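September 27, 2019

Spent the morning on the rules for the simulated table again. Maja Mazurek wants the sheet finished before anyone at Bumow starts logging runs against it, and she is right to want that. In May we let people record first and write the rules later, and I am still sorting the result. Of 3,905 runs from that month I have thrown out 428, nearly all for the same fault: the run began with the fingers already part closed, so there was no common starting point to measure from.

So rule one is the start pose. Fingers fully open, nothing between them, and the wrist view saved before the first motion command. I had written "gripper open" in the first draft and Maja crossed it out. Open how far? She has a point. Two people can look at the same linkage and disagree. It now says open to the joint limit, with the value read from the log and not judged by eye.
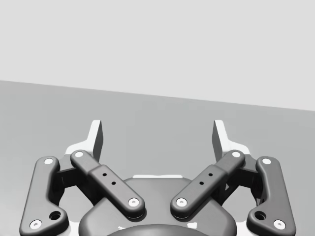

Rule two took longer. It covers the approach to an object, and we argued over how much side clearance to ask for. The Nanik draft says the gap must be equal on both sides. I think that is too strict for an approach and about right for a close. An off-center can between open fingers is a normal thing to see on the way in, and if we fail every one of those we will have very little left. What matters is that the operator centers before closing, and that the log shows a pause there. I set the pause at 2 seconds. Maja would take less. We left it at 2 for now. 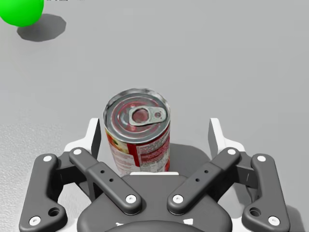

Page last changed: September 27, 2019, 5:40 p.m.

Had lunch at my desk and read the old Flendari notes on shared workspaces. Most of it is for real cells with real people walking past, so fences, stop buttons, speed limits near a person. Some of it carries over anyway. If a habit is bad on the floor I don't want it practiced in simulation - people bring their habits with them.

The part I copied nearly whole is the two-arm rule. One arm moves over the middle of the table at a time. The other holds at its own side, above the height of anything standing there, until the first has gone back. It is slow and the operators will complain. I would still keep it.
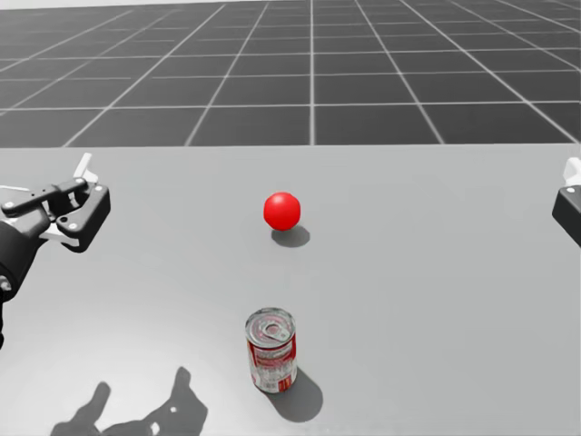
Jasińska asked for a line about layout too, so there is one. Objects have to stand clear of each other with enough room for an open gripper to come down around either one. A tall object like a can should be checked from both arms before the run starts. The ball has its own note, because it can roll, and a run where it is touched by accident gets flagged and kept. I don't want those deleted. They are the most useful ones when we go back over what went wrong.

Afternoon was file names and the review form. The form had 80 fields when I got it. I cut everything the log already records and moved the free comment box to the top, where people might fill it in. Maja asked for a second reviewer on every failed run. I said every failed run that gets thrown out, and she agreed to that.

Last thing was the end pose. It should match the start pose, same joint value, same saved wrist view, so the two can be laid side by side. I read the wording out loud and changed "should" to "must" in four places. Then I went back and made the same change in rule one.
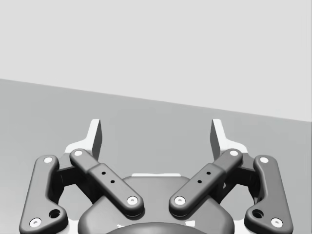 Wrist view, fingers open, nothing held.

Still to do: the section on who can sign off a change to the rules, and whether old runs get graded again when a rule changes. My feeling is no, they keep the version they were recorded under, but the version number has to be in the file. Sent the draft to Maja before I went home. Need to ask Jasińska for the joint limit figures in the morning.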